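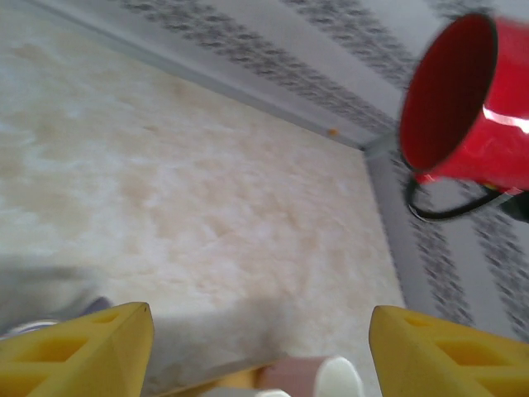 News > Military > Courts

Base News Courts Community Housing Archive

INDBERG — The military appeals court sitting at Indberg has set aside part of the sentence given to Gregor Gillies, a former supply sergeant who pleaded guilty to selling Army tires and generator parts out of a depot near Hatmont, and has sent the case back so that a new judge can take another look at the punishment.

04/11/2023

2 min read

Gillies was sentenced in July to 20 months of confinement and ordered to pay a fine of $3,078, along with a reduction in rank and a bad-conduct discharge. The guilty plea itself still stands, and neither side had asked the court to touch it.

What troubled the judges was a letter from the depot's commander, read aloud at sentencing, which spoke at some length about missing fuel that Gillies was never charged with taking. His lawyers objected at the time and were overruled, and the appeals court said the letter should have been kept out.

Folks in Innes, the little town where Gillies grew up and where his parents still run the feed store, have followed the case closely, and a good many of them wrote to the court on his behalf over the summer. His mother, reached at the store, said the family was thankful and would be making the long drive to the new hearing, just as they did for the first one.

The hearing will be held at Camp Skukora. No date has been set. Gillies remains in confinement until then.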